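Home » Guides » Home Machines

How to Test Whether a Robot Can Tidy Up for You

January 10, 2022 – by Samran Sangkhawat

21 shares | 3 comments

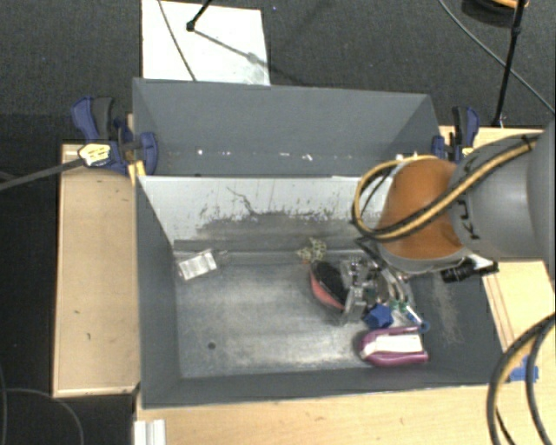

Can a machine do the household chores yet?

A few of them, and only when the chore is made small. Floor cleaning is in good condition today. Picking up mixed things and putting them in the right place is still difficult, and folding clothes is more difficult again.

Many people write to me before they buy or rent an arm for a small workshop or a flat. I give them all the same test. It needs one afternoon and two bins, and you can do it in any showroom that lets you bring your own objects. I did it last at Fallex, where the staff were patient with me.

What to bring

Take 20 small things from your own drawers. Please do not choose the easy ones. You want something clear and shiny, something with holes, something dark inside, a flat packet, and a toy with an awkward shape. Clear plastic is the hardest for most camera systems, as the light passes through or jumps back. A metal bin with a worn floor makes its own reflections too.

Step 1. Fix the bins to the table. Clamps are best. If a bin moves when the arm touches the wall, your result tells you nothing.

Step 2. Pour everything into the front bin and do not arrange it. A heap on one side is good, and so is one thing left alone in a corner. Corners are where a wide gripper has trouble, because it meets the wall before it meets the object.

Step 3. Ask the operator to start, and then take your hands away. Write down each pick, each drop, and each time that a person helps. Help also means moving an object "only a little" with a finger.

Step 4. Repeat it 3 times with the same things, poured again each time.

How to read the result

Look first at the help column. An arm that drops things but tries again by itself can work while you cook. An arm that stops and waits for you is a second chore. On my first round with the Skuvell software I had to help more than 2 times, and I could have emptied the bin faster by hand.

Look also at what happens after the pick. Moving a thing from one bin to another is half of tidying – the other half is knowing where it lives. For a shop floor this may be enough, for a child's bedroom it is not.

My friends in Wattanapong ask if they should wait. For sorting parts of one kind, I would try it now. For the kitchen drawer, keep your hands.

Tags: robot arms, bin picking, home chores, Skekutar

3 comments | Share this guide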